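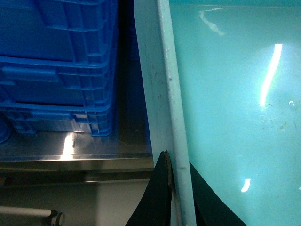
Lab diary: rim grasps, second pass

Sunday, January
By Aiman Lumenta

Home | Diary | Methods | Parts | Contact

Started at the bench with the rim grasp set again. The question is the same one Remo Moser put on the board before the holidays: can the wrist view alone tell us how deep the fingers sit on a bin wall, or do we need the head view as well. My working answer until now was wrist only. I am less sure of it tonight.

The method, so I can find it later. Each trial is a bin, a rim, and one finger on each side of the wall. The label is the depth of the fingertips below the lip, measured with a steel rule after the arm has stopped. The estimator (Lennox, the small version) gets one wrist image and returns a depth and a confidence. It was trained on 1278 labeled grasps from the Urnthorpe bench. No fine-tuning on our bins.

I ran 100 trials and split them by confidence. The high half is fine. The low half has a pattern: the depth error goes up when a long reflection lies on the glossy inner face close to the rim. The outer face is dull and scuffed and gives the estimator something to hold on to. The inner face gives it mostly lamps. When I masked the inner face and reran the same images, the error on the low half went down, but the high half got slightly worse. So the inner face carries some signal and I can't just throw it away.

Second item, the head view. From there the gap between the fingers is easy to read and so is the near corner of the tray. The depth is not easy to read at all, because the housing hides part of the short side. I had expected the two views to fail on different trials. They mostly do, which is the one good result of the day.

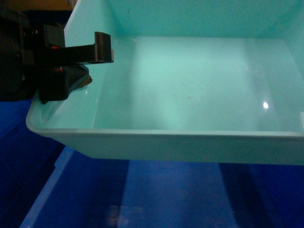

Head view, fingers open over the near left corner of the tray.

I also looked at the thin marks on the tray floor. The edge detector picks them up as short segments and Lennox ignores them. Left them alone – cleaning the tray between runs would add a variable I don't want.

Remo thinks the fix is a polarizing filter on the wrist lens. I would sooner try exposure bracketing first, at 4 settings per pose, and take the per-pixel minimum. It costs time per grasp but no hardware. If the streaks move with the wrist and the rim does not, two poses might be enough, and then bracketing is wasted effort. That has to be checked before anything else gets built.

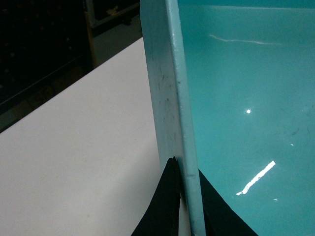
To do next

- Rerun the low half with bracketing, same bins, same seeds.
- Log lamp state with each trial. Missing from today's file.
- Ask Pomormont for the 3000 unlabeled rim images they offered.
- Measure rule error. I have been assuming it is small.

Stopped at 7:40 pm. Arm parked, data copied twice.

Recent entries
Finger pad wear and what it does to the depth label
Lennox, small version against large version
Fisemero calibration notes
Why the January timing runs were dropped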